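Visit report: Ekside sorting and packing centre, Plarton
February 8, 2022

The Ekside centre occupies a former cold store on the Iturra road, on the western side of Plarton. It opens to outside visitors twice a year, and the next tour is in May. This one ran for just over two hours, with two groups going through in opposite directions. Parking is at the rear. Closed shoes are required and were checked at the gate.

The building handles household soft goods: clothing, bedding, curtains, towels and bags. Items arrive from collection points across the district and leave either as baled textile for reprocessing or as packed lots for resale through the Zitutham shops. The floor area is 869 square metres, divided into receiving, sorting and packing. Receiving is the smallest of these and the most crowded. Its roller door stays open for most of the day, and the temperature near it is whatever the temperature is outside.

Incoming loads are weighed on a platform scale set flush with the floor. The weight is written on a tag and again in a paper ledger. The tour leader explained that the ledger is kept because the tag printer fails in humid weather. Loads then move to the sorting benches on flat trolleys. The benches are waist height with a raised lip at the back, and each has 3 chutes below it leading to wheeled cages. Bench height cannot be adjusted. Shorter staff stand on timber platforms, which have to be moved at every shift change.

Sorting is done by fibre first and condition second. This order surprised several people in the group, as most charity shops work the other way around. The centre's reasoning is that a damaged wool jumper still has value as wool, and a damaged item of mixed fibre has very little. Labels are read where they exist. Unlabelled pieces are judged by hand, and the centre accepts a certain error rate in the bales as a result.

Colour is a third and looser sort, applied only to resale lots. The grey walls were painted that colour to make comparison easier, and the lighting over the benches is a neutral white. The lighting over the packing area is older and yellower – a known fault, with replacement fittings on order.

Packing was the most useful part of the visit. Resale lots go into cartons of a single size, and each carton holds up to 169 small items such as socks and face cloths. Larger goods are folded to a card template, stacked and pressed down by hand before the flaps are closed. Bales are strapped and stored two high along the north wall.

Liners, covers and anything else with a slick surface are treated separately, as they slide out of a folded stack and trap air when pressed. The current method is to gather the material loosely and leave one end open until the air is out. Dark colours are the slowest to check under the yellow lights. With glossy olive-green material bunched into long curved folds, the grooves between the ridges go nearly black and the highlights sit only on the crests, so a small split in a groove is easily missed. Checking is done by opening the folds out one at a time, under a bench lamp where one is free.
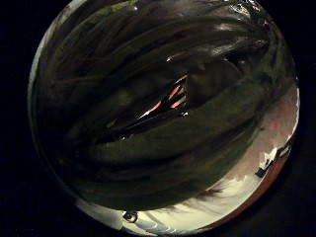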